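Hurnum Table Clearing - data card

Version 2, updated Apr 7, 2024

Overview

Hurnum is a set of still pictures and short written notes on clearing and wiping a small table. It covers the mixed household things that collect on a table during the day: plates, bottles, packaged clothing, sponges, dustpans. The notes give an order of work for each layout and the place where each item should end up. The set was put together for Filamow, the household inventory tool, and is released separately for anyone who wants it.

Contents

layouts/ - 124 table layouts, one folder each
stills/ - 627 stills, JPEG
notes/ - one plain text file per layout
items.csv - item list with category and end place
CHANGES - changes between versions

Folder names start with the table name, followed by the layout number. Two tables were used, Hao and Drulcombe. Both are indoors. Numbering restarts for each table, so a layout number on its own is ambiguous and should always be quoted with the table name.

Item categories

disposable - paper plates, paper cups, napkins, torn wrappers
drink - bottles and cans, full, part full or empty
textile - clothing and towels, with or without a bag
cleaning - sponges, cloths, brushes, dustpans
other - everything else

An item has one category only. A garment in a plastic bag is filed under textile, and the bag is not entered as a separate item. A bag with nothing in it is disposable. Bottles are filed under drink unless the label clearly says otherwise. A small bottle with an unreadable label gets "other" in version 2; version 1 put these under drink, and old copies of items.csv should not be mixed with new ones.

End places

Each item has one of five end places: bin, shelf, drawer, sink, stays. "Stays" means the item is left on the table after clearing. Paper plates go to the bin whether marked or clean. Drinks that still have liquid in them go to the shelf. Bagged clothing goes to the drawer and is not unwrapped. Sponges go to the sink, and dustpans to the shelf with the handle facing out.

Order of work

The notes follow the same order unless a layout says otherwise:

1. Textiles off first, before any wiping.
2. Drinks, tall before short.
3. Disposables.
4. Wipe from the back edge to the front.
5. Cleaning items last.

Step 1 was added in June, before the first release. Earlier drafts had drinks first, and several of the test notes had a damp cloth passing next to clothing. A bag does not change the order, as seals vary and the notes do not record them.

Fields in items.csv

layout - table name and number
item - short name, lower case
category - see Item categories
end_place - see End places
label_readable - yes, no or part
remark - free text, often blank

Colors are given in everyday words in the item name ("teal dustpan", "white bottle"). No color chart was used, and teal, green and blue-green may overlap from one layout to the next. Search on all three. 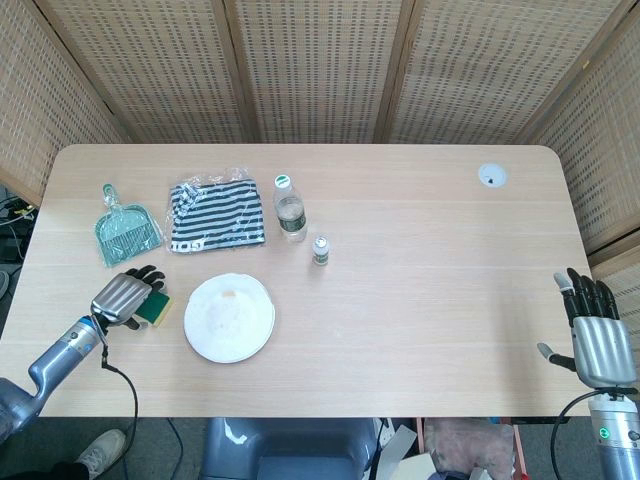
Stains on plates are entered in the remark column as "mark", with a color where one can be made out. The source of a mark is not guessed at. Smudges too faint to outline are left out of items.csv but may be mentioned in the notes.

Fixed parts of the table, such as cable grommets, are not items and have no end place. They do matter for wiping. The notes ask for a dry cloth near an opening in the tabletop and a damp one everywhere else.

Known problems

- Sponges with two layers are sometimes entered by the color of one layer only.
- The label_readable column is blank for a few Drulcombe layouts.
- Clear plastic throws glare, and lettering under it is entered as "part" even where a longer look might give the full word.
- Notes are in English only.

Use and limits

The set suits work on sorting, item naming and writing household instructions. It is too small and too narrow for general claims about homes. Glassware, knives and hot food are not covered.

Corrections are accepted for 365 days after each release. Send the layout name, the line from items.csv and the proposed change - one correction per message.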